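How I descale a kettle (and the bits I used to get wrong)

We live in a very hard water area and my old Minden kettle furs up faster than you'd believe. I used to ignore it until there were flakes floating in my tea, and then one September Torquil Pollock came round, took one look in his mug and asked for a glass of juice instead. Fair enough! So now I do it properly, and it's hardly any work.

What you need

Citric acid, the powdered kind from the baking aisle or the hardware shop. Mine is the MacLeish one but any will do. White vinegar works too, though the kitchen will smell like a chip shop until bedtime. You'll also want a soft bottle brush and an old tea towel.

What to do

Fill the kettle a bit over halfway and boil it. Switch it off and unplug it, then add 2 tablespoons of citric acid, slowly -- it fizzes up quite fiercely if you tip it all in together (I have mopped that worktop more than once). Leave the lid open and go and do something else for 18 minutes or so. I usually put the radio on and forget, and an hour has never done mine any harm.

Pour it all down the sink. If there are still crusty patches round the bottom, give them a gentle go with the brush. Please don't use a scourer, I scratched my first Skirnitz kettle that way and the scale just clung on worse afterwards.

Now rinse, fill with fresh water, boil and throw that away. I do this three times. My sister does it once and says I'm fussy, but I can taste it.

Don't forget the spout filter. On mine it lifts straight out and I drop it in a cup of the same mixture while the kettle is soaking. Hold it up to the light after and you'll soon see if any of the mesh is still blocked.
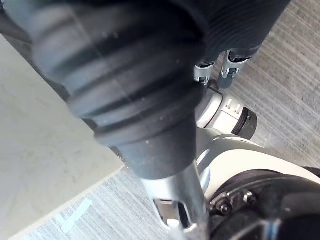
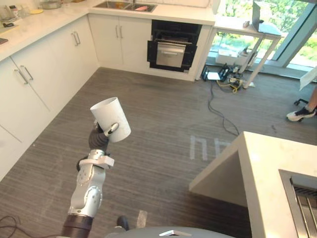
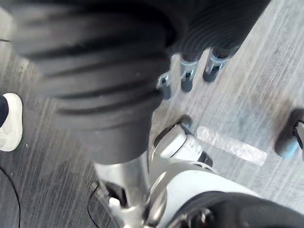
The white cup is in the middle one.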